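### 4.2 Where the toaster oven lives, and what gathers round it

I went into this part of the study thinking I'd be writing about cooking, and I came out with forty pages of notes on worktops. The Stindon households were asked to keep a diary of every small appliance they used, where it stood and what they had to shift before they could use it. We ended up with 2324 diary entries from 40 kitchens, and I've read every one of them (some twice, the handwriting in kitchen 6 being what it is).

The toaster oven came up far more than I'd expected. People grumble about it! It's too big to put away after each use and too small to do the Sunday roast, so it sits out on the side and the rest of the kitchen arranges itself around it. What I hadn't thought about at all before reading the diaries was the door. A kettle needs the space it stands on and a bit of air above. A toaster oven with a drop-down door wants nearly the same space again in front, and that patch has to be kept clear or cleared in a hurry. One diary keeper wrote "moved the post AGAIN" on six separate days in May.

Following Mwakyusa, I call this the apron of the appliance - the bit of worktop it needs but doesn't sit on. Mwakyusa used the word for sinks and draining boards, and I'm stretching it a little here, but I think it fits. In the Stundetix coding scheme I gave each entry 2 marks, one for the appliance's own spot and one for its apron, and it was the second that people wrote about with feeling.

Islands make things more interesting still. Against a wall, the oven has a back and a front and everybody agrees which is which. On an island people come at it from all sides, and the lead has to go somewhere too. Paper is the other great island dweller. It drifts in, it lies flat, it doesn't look like clutter until you want to put a hot dish down. Figure 3 has the main ingredients together on one wooden top, with the door down and the apron in use. 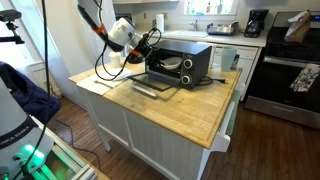
*Figure 3. Island worktop with the toaster oven open and a white bowl inside; paper sheets to the left, stacked cups at the rear corner.*

Notice how much of the top the open door takes up compared with the oven itself. The power lead matters as well. It crosses the counter to the right of the oven, and in the Flidiment coding I'd have missed it entirely, as that scheme only records objects with a "home". Leads don't have one. I've added them as a separate category for the second round of diaries, along with towels on side rails, which kept turning up in the notes - people do like one within reach of anything that gets hot.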